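4. What changed for the people on the bench

4.1 How I got into this, and what I was looking for

I should say up front that I came to the Bustos site as a work researcher and not as a robot person. My job in the project was to sit in the returns room, watch people deal with household goods that come back from customers, and write down what happened to their day once the arm (everyone called it Verno, after the name of the software, so I will too) started taking a share of the picking. Tarık Sezer handled the control side and has described it in Section 3, so I'm going to skip past most of that and get to the people, who I found a lot more talkative anyway.

The returns room has 2 sorting benches. Before Verno, each bench had a sorter who took an item out of the tote, looked it over, decided on a grade and set it down in the right lane. Looking and lifting were the same motion. If you ask a sorter how she grades a bowl, she'll pick one up to tell you! Iara Quiroga, who had worked the first bench longer than anyone else there, told me she'd usually made up her mind by the time the thing left the tote, and that she couldn't say whether it was her eyes or her hands that had done it.

With the arm on the bench that motion gets split. Verno does the lifting, and the sorter watches a screen and steps in when the grasp planner isn't sure. So the grading moves to the screen too, and I spent most of my visits trying to figure out what that does to somebody who is used to knowing a thing by its weight.

4.2 The practice sessions

Before any sorter was asked to supervise real picks, they all spent time with simulated ones. We used the Patance object set, which is mostly rounded kitchen and storage items, and the sorters saw it through the hand view, meaning the view from the wrist looking out past the fingers. There's a wide view as well, but Tarık wanted them to learn the hand view first because that's the one the planner uses when it asks for help. I thought this was the wrong way around and said so in a meeting. I still sort of think so.

The task was simple enough. The arm moved toward an object and stopped, and the sorter chose to let it carry on, send it back to try another approach, or take over. They did 1000 of these stops between them, spread over the weeks before the bench went live, with me on a stool behind them taking notes and mostly trying to keep my mouth shut.
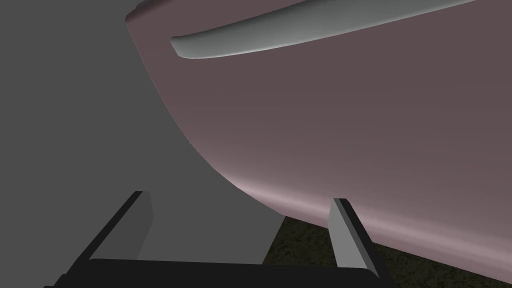

Figure 7. Hand view of a simulated approach. The fingers are open, and the large rounded object is too close to be seen whole.

What I hadn't expected was how much of the early talk was about size. Close up, a sorter loses the outline of the thing, and the outline is what she has been leaning on for years. Mirjam Kofler kept pushing her chair back from the screen, which of course did nothing at all, and laughed at herself every time she caught it. Ivana Echeverría went the other way and leaned in until her forehead was nearly on the glass. They were both after the same piece of information, I think: where does this thing end, and is there some part of it worth grabbing?

That second question split the group. Some of the sorters would look for a rim or a handle right away and send the arm back if the fingers were headed anywhere else. Others were happy to let it go for the wall of the object, low down. When I asked about it afterward, the rim people nearly all talked about breakage (a bowl held by the side is a bowl on the floor, as Iara put it) and the wall people talked about speed. These were the same arguments they'd been having with each other over the bench for years, long before there was a robot to have them about.

Of the 1000 stops, the sorters let the arm carry on in 796. I'd be careful with that number. It doesn't say the other stops were bad grasps, only that somebody wasn't comfortable, and a person's comfort moved around a lot depending on how tired she was and whether I'd just asked her something annoying.

4.3 On the live bench

Verno went live in January on the first bench only. The second bench kept working by hand, which gave us something to compare against and also gave the sorters something to grumble about, because everyone had a favorite and the rota couldn't please them all.

Over the live period I logged 1321 calls for help from the arm. I had a plan for sorting these into neat types, and the plan lasted maybe a morning. A call would come in about a grasp, the sorter would answer it, and while she had the object up close she'd notice a scratch and change the grade. Was that a grasp call or a grading call? I ended up marking a lot of them as both, and Celeste Cáceres, who went through a share of the log separately as a check, marked even more of them that way than I did.

The sorters' complaints weren't the ones I had been told to expect. Very few of them were worried that the arm would take the job, at least not when I asked. What bothered them was the waiting. By hand, a slow stretch is still a stretch where your hands are doing something. On the arm bench a slow stretch means sitting still and staying ready, and several sorters said they went home more worn out from that than from lifting. Mirjam started keeping a returned mug beside the screen and turning it over in her hands between calls. By the end of my visits there was a mug at that station on every shift.

Shoulders and wrists did get better, and I don't want to bury that. Iara had been on light duties twice in the year before, and she was very clear that she'd take boredom over the shoulder any day. She also wanted the hand bench kept open. She saw no conflict in that, and after a few weeks in the room neither did I.

4.4 Who gets to say stop

One thing did change over the course of the study, and it came from the sorters themselves. At first, sending the arm back counted against the bench in the daily report, in the same column as a dropped item. People noticed right away. They began letting through approaches they didn't like, and then they'd tell me about it, a little guiltily, over coffee. Ivana finally raised it with the shift lead and the column was split in two. I'd love to report a clean before and after here, but the change came in the middle of a week with a new lane layout, and I can't pull the two apart.

The Fladcombe site, where the same system is due next, has asked to start with the columns already split. They've also asked for the wide view in the practice sessions from the first day, and Tarık has agreed to set that up. I'll be on the stool there too, and the interview questions I plan to use are in Appendix B, with the ones that fell flat at Bustos taken out.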